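Ellholm Guest House Handbook
Section 4: Setting the Tray Table

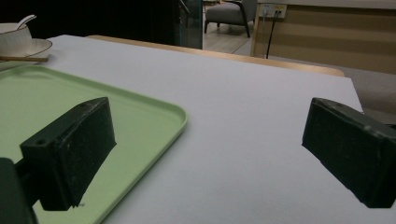
Tray, cup and saucer on the gray table cover.

This section covers the small table used for coffee and tea service. Read Section 3 (Washing and Storage) first if you have not handled the gold-edged china before.

What you need

Table cover, light gray, smooth side up
Green serving tray
Cup and saucer with gold rim, one of each per guest
Spoon, one per guest
Two soft cloths, one damp and one dry
Paper napkins

The china is kept on the second shelf of the Horgan cabinet. Trays stand on edge in the slot beside it. Return everything to the same place when the service is over.

4.1 Laying the table cover

1. Clear the table and wipe it with the damp cloth. Go over it again with the dry cloth. Moisture left under the cover makes it slide and can mark the wood.

2. Unroll the cover from one short end. Do not unfold it from the middle.

3. Line up the far edge of the cover so that a strip of the wooden table shows behind it. Keep the strip the same width all the way along.

4. Smooth the cover from the center toward the sides with a flat hand.

5. If the cover curls at the ends, turn it over, leave it for 12 minutes, and turn it back.

Note: The cover is rolled for storage. Never fold it. A crease does not come out, and the cup will not sit level on it.

Caution: Do not put a kettle or a hot pan on the cover. Use the cork mat from the kitchen drawer.

4.2 Placing the tray

1. Check the tray for sticky spots. The bottom has a slight sheen, so dried milk and sugar are easiest to find by tilting it toward a window.

2. Put the tray down flat. Lift it when you need to move it. Grit caught underneath will scratch the cover.

3. Leave enough open table in front of the guest for a plate or a book.

4. Put the milk jug and sugar on the tray last, when the guest is seated.

The tray is plastic and has a low rim. The rim will hold a small spill but will not stop a jug from tipping. Carry no more than 4 filled cups at a time, and use both hands.

Note: The tray may be set straight or at an angle to the table edge. Saoirse Phelan, who wrote the first version of this section, set hers straight. Either is fine as long as no part of the tray hangs over the edge.

4.3 Cup, saucer and spoon

1. Hold each cup up to the light and look for chips at the rim. Put chipped cups in the box marked Gindeo and take another.

2. Set the saucer directly on the cover, toward the back of the table. The cup goes on the saucer.

3. For an unattended setting, stand the spoon in the cup with the handle over the rim. For a seated guest, lay it on the saucer on the right-hand side.

4. Turn the cup so that the handle points to the guest's right.

Caution: The gold edge is not dishwasher safe and must not go in a microwave. Wash by hand in warm water with a plain liquid soap. Scouring pads and baking soda will take the gold off in nearly no time.

4.4 Clearing

1. Take the cups and saucers off first, then the tray.

2. Pick up spoons, stirring sticks and chopsticks separately. Thin items roll to the back of the table and get wrapped up in the cover.

3. Wipe the cover with the damp cloth. For tea stains, add one drop of soap and rinse with clean water.

4. Dry the cover fully on both sides before rolling it.

5. Rinse the tray, dry it, and stand it in its slot.

4.5 Common problems

The cup rocks on the saucer.
Look for a crumb or a grain of sugar under the cup. If there is none, try another saucer.

The cover will not lie flat.
It was probably rolled while damp. Dry it and repeat step 5 of 4.1.

The tray smells of milk.
Wash it with warm water and a spoonful of white vinegar, then rinse twice.

There are not enough saucers.
Spare saucers are in the Fultutley crate under the stairs. Write down what you take on the sheet inside the lid. Replacements are ordered by Cor Jansen in December, and missing pieces should be reported before then.

Continue to Section 5: Breakfast Settings.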